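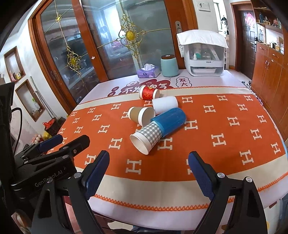
Home Products Manuals Contact

4. Fitting the ceiling fan bracket

Before you start, turn off the power at the switchboard. The Itberg bracket suits ceilings with joists up to 1,000 mm apart.

1. Find the joists on each side of the old light fitting and mark their edges in pencil.
2. Slide the bar out until both feet touch timber.
3. Drive 2 screws through each foot. Don't use plaster anchors.
4. Hang the mounting plate from the bar and tighten the centre bolt by hand.

Note: if the joists are less than 800 mm apart, remove the inner sleeve first – it pulls straight out.

CAUTION: All wiring must be done by a licensed electrician. Leave the bracket bare until they arrive.

Go to section 5, Balancing the blades.

© Itberg Home Fittings | Contact us | Back to top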